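Storotwood Home Forum > Bedrooms > Beds and bedding

Valance with box pleats or just a plain one?

pebbledash35
Posted 9:14
We've got a double in the small back room and I'm replacing the bedding from the mattress down. The base is an old divan in a horrible peach fabric, so it needs covering. I've narrowed it down to a grey pleated valance from Benix or a plain gathered one from the market. The pleated one is £35, the other is £20. Is there any point paying the extra?

hemline_h
Posted 9:31
Pleated. The gathered ones look all right on day one and then go limp. Measure the drop first, from the top of the base to the floor. Mine came up short and I had to unpick the hem.

Quillback
Posted 9:40
Neither. Have a fitted sheet and a divan wrap, the stretchy sort that goes round like a sock. Pleats hold dust and you'll be ironing them every time they've been washed.

hemline_h
Posted 9:52
I don't iron mine. Put it back on slightly damp and pull the pleats straight with your fingers.

Quillback
Posted 9:58
Damp valance on a divan base in a small room, no thanks. That's how you get mould.

pebbledash35
Posted 10:20
I looked at the wraps but the drawers are on one side and I'd be peeling it up to get at them. Same problem with the valance I suppose, but at least that lifts.

tansy1487
Posted 11:05
We went for the pleated sort in grey with a matching fitted sheet, in a room with a white wardrobe and white curtain. I was worried it would look like a hotel but it's fine. Anything bright stands out against it, so you do notice whatever gets dumped on the bed. Ours goes down to the floor, and I'd say get that length, as a gap at the bottom shows every box you've shoved underneath.

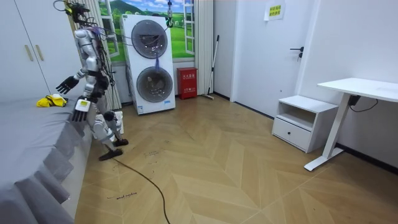
Quillback
Posted 11:17
I'll give you that it's smarter than a wrap. I still wouldn't want to be the one washing it.

pebbledash35
Posted 11:26
Thanks tansy, is the sheet separate from the valance or all one piece? The Benix listing isn't clear.

tansy1487
Posted 11:48
Get them separate if you can. With the all-in-one you have to strip the whole bed to change the sheet, and lifting a double mattress every week is no fun on your own.

hemline_h
Posted 12:02
Agree with that. Plaravau do them separately as well, and theirs have elastic at the corners so they don't creep round.

pebbledash35
Posted 12:35
Measured it, and the drop is 35 cm. Going for the pleated one, bought separately. Will look at Plaravau before I order.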